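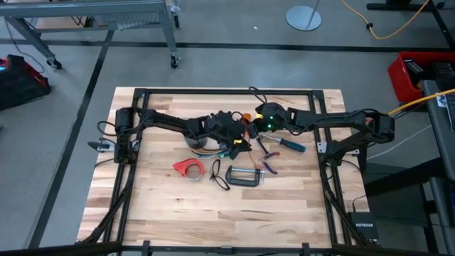 Home | Staff Pages | Shifts | Benches | FAQ | Contact

The Bench Arms: Your Questions
Posted in September by Afia Nyarko, Assembly Support, Gruncombe

We asked the floor for questions about the two-armed bench. We got 546 words from Nii Laryea alone, so some of these have been shortened.

Is it taking my job?
No jobs are being cut this year, and that is in writing on the board by the time clock. What changes is the job. The arms get the small repeat handling – picking up a part, passing it from one gripper to the other, putting it down. You get the fitting, the checking and the arguing with Purchasing, which we have no plans to automate.

Is it faster than me?
Not yet. Kendra Leclerc did a tray of 40 in the time the arms needed to think about the first few. They do keep the same pace at four in the afternoon, which is more than Kendra claims for herself.

Why is it practicing with our hand tools?
Pliers, screwdrivers, clamps and tape are what you work with, so they are what it has to learn to work around. A bench with nothing on it would teach it about a factory we don't have.

Can I have my pliers back?
Ask Kekeli Yakubu. Tools used at the bench now get signed out like everything else. Please don't reach in and take them while the arms are powered, even if they are very much your pliers.

Do I have to be trained?
If you work within reach of it, yes. Sessions are on Thursday, in groups of 3, and you're paid for the hour. You'll learn how to stop it, how to restart it, and where the cables run so you don't find them with your foot.

What about safety glasses?
Same rule as every other bench. They go on your face.

Will it be used to measure how fast we work?
It records its own movements. Amerley Alhassan asked management whether those records could be used in anyone's review, and the answer was no. She asked twice and kept both emails.

My grade is based on hand assembly. What happens to it?
It stays where it is. Bench operator duties are being added to the grade sheet, and the pay line beside them is still blank. We have pointed this out.

Does it have a name?
The paperwork says Cladska. Second shift calls it something else, and we've asked them to stop writing it on the tape.

Who do I call when it stops?
Kekeli on days, Nii on second shift. Write down what it was holding at the time. "It's doing it again" is not a fault report, although we have received several.

Contact: Assembly Support, Gruncombe | © Gruncombe | Back to top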